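When the Bag Slips: Tracking Down a Grip Fault on a Two-Arm Bench

14 shares | 6 comments

By Khrystyna-Mariia Derkach

I want to walk you through a fault that cost us most of March, in the hope that it costs you an afternoon.
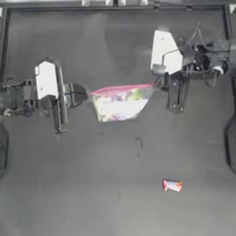

Both grippers on the top corners of the zip-top bag, with one candy bar still down on the bench.

The job sounds like nothing at all. Two small arms hold a plastic bag by its corners, one on each side, so the mouth stays open and things can go in. We had it running nicely on our Nokmont bench for weeks, and then one morning the left arm began letting go. It didn't let go with a bang, which would have been a kindness. It let the corner creep out a tiny bit at a time until the bag tipped and emptied itself onto the table, and all the while the software went right on reporting a good grip. If you have ever stood there watching a screen say GRIP OK over a pile of spilled candy, you have my sympathy.

What follows is the order I would do things in now. Our own order was a good deal messier.

Before you touch anything

Stop the program and cut motor power. I know the arms are small and it is tempting to reach in and fix the bag with your fingers while the program is paused. Please don't. A paused arm on our setup is still holding its position, and when the bag comes free it can spring to one side. Desta Woldemariam got a pinched thumb that way (he is fine, and he was back at the bench after lunch, but the nail went a remarkable color). Support each arm from underneath with one hand before you cut power, as ours will sag when the motors go limp.

Also, take the bag out and empty it. You will want a fresh one for the tests below, and a bag that has been pinched in the same spot many times gets soft at the corners.

Step 1. Find out which side slips

Put a small dot of marker on each top corner of a fresh bag, right at the edge of the gripper finger. Power up, have both arms take hold, and open the bag to its working width with nothing in it. Leave it for two minutes. Then look at the dots.

If neither dot has moved, add some weight and wait again. Ours held perfectly well empty, and that threw us for days, because we kept testing with an empty bag and pronouncing the machine cured. Load it the way you really load it! In our case the left dot walked away from the finger as soon as the bag was filled, and the right one stayed put.

If both dots move, you probably have a pull problem and not a grip problem, and you can skip ahead to Step 4.

Step 2. Clean the fingers

Power off again, arms supported. Wipe the inside faces of the fingers with a lint-free cloth and a little rubbing alcohol, and let them dry completely. Plastic bags leave more behind than you would think, and so does candy. While you are in there, run a fingertip over the gripping face. If one side feels slick and the other has some bite to it, you have learned something.

Cleaning got us a longer hold on the left side, but it still slipped in the end. I was so pleased with the improvement that I called it fixed and went home. I-seul Sun, who was there later than I was, left a note on my keyboard that said only "nope."

Step 3. Check what the closed position really is

This was where our trouble lived, so I'll take my time over it.

Our gripper code, which we wrote on top of the Ustetti control library, decides that a grip is good when the fingers stop short of fully closed. The idea is that something must be between them. A thin bag is barely there, though, so the number you compare against has to be right. Ours was set when the grippers were new. On the left arm, the screws holding one finger had worked a little loose, the finger had shifted, and the fingers were now stopping early all by themselves with nothing in between.

To check yours:

Open the gripper, take everything away from it, and close it slowly.
Read the position at which it stops.
Compare that with the closed value saved in your settings file.
Do it again a few times, then do the other arm.

Our saved value was 1,057 on both arms. The right one came back to it faithfully. The left one stopped short every time, by enough that our code took plain air for a bag.

Tighten the finger screws first, evenly, a little on each, and only then save a new closed value. If you save first and tighten second you will be back where you started, and I say this as someone who did precisely that. Hyun-seo Shim put a tiny dab of removable thread locker on each screw for us, and that has held up well so far.

Step 4. Ease off the pull

With the grip sorted out, look at how hard the arms are pulling away from each other. You want the zipper edge nearly straight, but there's no prize for making it drum-tight. Bring the arms in slightly until the edge just starts to droop, then back out until the droop is almost gone. Save that width.

Step 5. Make the program doubt itself

Add a second check that doesn't trust the first. Ours now closes on nothing at the start of every session and compares the result with the saved value. If they disagree, it refuses to start and tells us which arm is to blame. It adds a short wait each morning, and I've come to enjoy it with my coffee.

Step 6. Run it for a good long while

We ran 200 loaded holds with someone sitting beside the stop button, and then 500 more over the following days. The first batch gave us 2 slips, both on a bag that had a tear at the corner when we looked it over afterward. The longer run gave us none.

If it still slips after all this, try a different box of bags before you take the arm apart. Myung-ja Shim swears the ones we get from Gresitz are more slippery than the Kang ones we used to buy -- I haven't tested it properly, but I have stopped arguing with her.

I'll put up the start-of-session check once I've tidied the comments in it. Some of them were written late at night and aren't very polite about the left arm.

14 shares | 6 comments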